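The Arm That Lost Track of Up

At 1609 steps into run 127, the robot arm at Nanemley did something wonderful and awful. It stopped caring which way was down. The joint speeds were fine, the motor loads were fine, and the camera view was swinging round until the walls of the test room lay on their sides. Then the gripper headed for the tiles.

No tile was harmed, as the whole room lives inside a computer. Nanemley builds practice rooms for household robots, and the beauty of a simulated bathroom wall is that you can drive into it all afternoon! But the software steering the arm is the same code meant for a real one, and that made run 127 the most talked-about failure in the building.

The fault itself is a lovely little puzzle. Every wrist joint has a limit, a point past which it can't turn. Near that limit the planner has to choose: back out and come around the other way, or keep rolling the hand and hope. A safety check is supposed to force the first choice. In Cornska, the control package Nanemley uses, that check compared the wrist angle with the limit once per plan. Once! Everything the wrist did between plans went unwatched, and on a long reach that's plenty of time to roll a quarter turn too far.

What makes it so much fun to look at (if you're me) is how calm the numbers stay. The log for the run has 3838 lines and not one of them is a warning. You could read it top to bottom and think the arm was having a good day. The wrist camera tells another story, with the hooded figure stretched out sideways, the portrait tipped over along with its wall, and the tiles on the right swollen up huge beside the fingers.
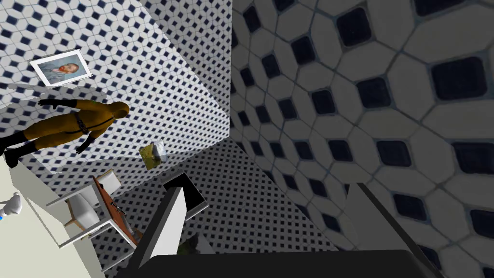
Jad Darwish thinks the wall is getting too much of the attention. The worry for him is the person-shaped thing in the room, and he would stop the arm on any roll it can't explain, long before it came near a wall or a sleeve. A robot that's unsure of its own wrist, he argues, has no business guessing where somebody's elbow is.

I find that hard to argue with, though there's a cost. Stop too easily and you get an arm that freezes every time it reaches into a cupboard. The fix now on trial checks the wrist at every step and slows the hand as it nears the limit, with a full stop held back for the last few degrees. A second check compares the camera's idea of level with the arm's own, and if the two disagree, the motors hold.

Run 127 has been played back with the new checks on. The hand slows, pauses, backs out and comes round the long way, a bit like someone getting a sofa through a door. The next stretch of tests moves to the Gurngate kitchen, a tighter room with lower shelves, and the old version will run there too for comparison.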